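How to check a claim in a foreign news report
=============================================

*Updated February 2020*

These notes began as a handout for the evening reading group at Rurkimthorpe library. They are for anyone who reads about wars, elections and protests abroad and wants to know how far a report can be trusted. You don't need to speak the language of the country, though it helps. Allow an hour for your first attempt.

## 1. Write the claim down

Pick one sentence from the report and copy it out in full. "Support for the rebels is growing in the south" is a claim. "The south is in chaos" is too vague to check, so leave it.

Underline the words that carry weight. In the first sentence they are "support", "growing" and "south". Each one needs its own answer: what kind of support, growing compared with when, and which part of the south.

## 2. Find where it came from

Look for the name after "said" or "according to". Sort what you find under these headings:

- a named person who was there
- a named person who was not there
- an official or spokesman
- an unnamed source
- another news outlet

If it is another outlet, go and read that one, and keep going back until the trail stops. Barış Karabulut followed one casualty figure through 16 articles for our November meeting and every one of them led to the same ministry statement. That is one source, however many times it is printed.

## 3. Ask what the source wants

Governments tend to make an enemy sound bigger when they are asking for money or troops, and smaller when they are asking for votes. Armed groups do much the same. Write one line on what the speaker gains if you believe them. A source with a motive can still be right — you are only deciding how much more evidence you want.

## 4. Look at the numbers

Crowd sizes and death tolls need the most care. Suppose one paper says 520 people were arrested at a march and another says 100. Before you call either of them wrong, check:

1. Are they counting the same day?
2. Are they counting the same town?
3. Does "arrested" include people held for an hour and let go?

If the two still disagree, write down both, with the source next to each. Don't take the average.

## 5. Check the pictures separately

A photograph can be real and still have nothing to do with the story. Run it through a reverse image search and look for the earliest copy. Then look for writing on signs, number plates and packaging, which may tell you what language is in use. It will not prove where the picture was taken, as goods are sold across borders all the time.

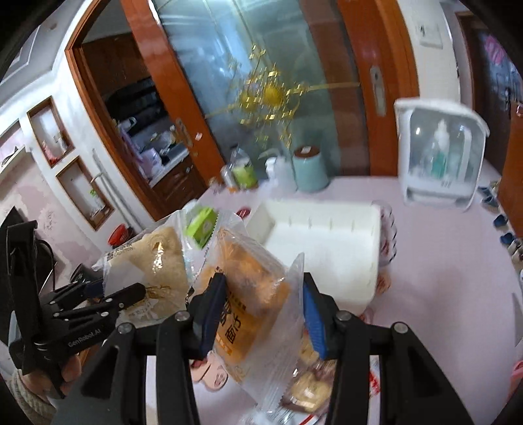
*Packaging text: the orange label includes the characters 面包, Chinese for "bread".*

Note down the writing exactly as it appears, then get a translation from two places. Elif Naz Türkmen suggests asking a speaker of the language as well, as online tools are poor at slang, place names and slogans.

## 6. Read something local

Find at least one report written inside the country, and one from a neighbour. Put them through a translator if you have to. You are looking for things the British papers left out: an old land dispute, unpaid wages, a merger of two states that one side never liked. A protest described here as religious may be reported there as a row over water.

Find out who owns each paper before you lean on it.

## 7. Give the claim a mark

We use four:

- **Confirmed** — two or more sources that do not depend on each other
- **Likely** — one good source, nothing against it
- **Disputed** — good sources disagree
- **Unknown** — the trail stops too early to say

Most claims end up as "likely" or "unknown". Leave them there until something new comes in, and put the date of your check beside the mark. Imre Bakos keeps the group's record sheets, and blank copies are in the folder by the library desk.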